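Review: Hemuveck Bench Safety Kit for Small Robot Arms

The Hemuveck kit is a binder and a box of parts for people who run desktop robot arms in classrooms, labs and small shops. The box holds two clamps, a stop button with a long lead, a roll of floor tape, cable ties and a pad of checklists. I have used it since August with a pick-and-place setup on an ordinary table.

The binder is the best part. It has 3 sections: before power, during a run, and after a run. Each rule fits on one line. Clamp the base before plugging anything in. Keep cups, phones and loose paper out of reach of the arm. Hands stay off the table while the motors are live, even to straighten a block. One person runs the arm and the same person holds the stop button.

I agree with nearly all of it. The rule I had been skipping was the slow first pass, with the speed held down for a full cycle after any change to the layout. I now do it every time.

Cable advice is thin. The binder gives it half a page and tells you to tie everything along the arm, but it never says how much slack to leave at the wrist. Too little and the wire pulls at the connector. Too much and it hangs in the work. The Fodska guide covers this better, with a drawing for each joint, and costs less. It has no hardware in it, though.

The clamps are solid and held through 200 cycles without retightening. The tape is poor and lifted from carpet by Wednesday of the first week. The checklist pad runs out quickly, and Tallo, the only shop I found that stocks refills, was out of them twice.

The kit doesn't replace a proper risk assessment, and the first page says so. If you already have clamps and a stop button, buy the binder alone. For a new bench, the full box is worth the money.

Rating: 4 out of 5
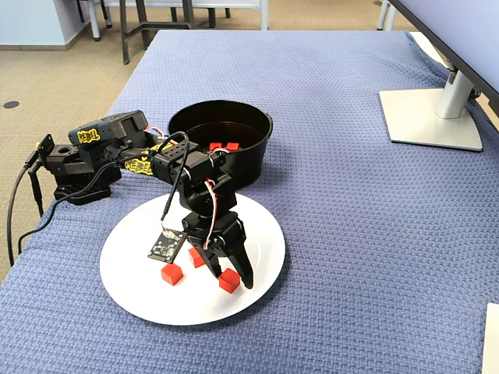
Moving red cubes between plate and pot, with a clamp at the base of the arm.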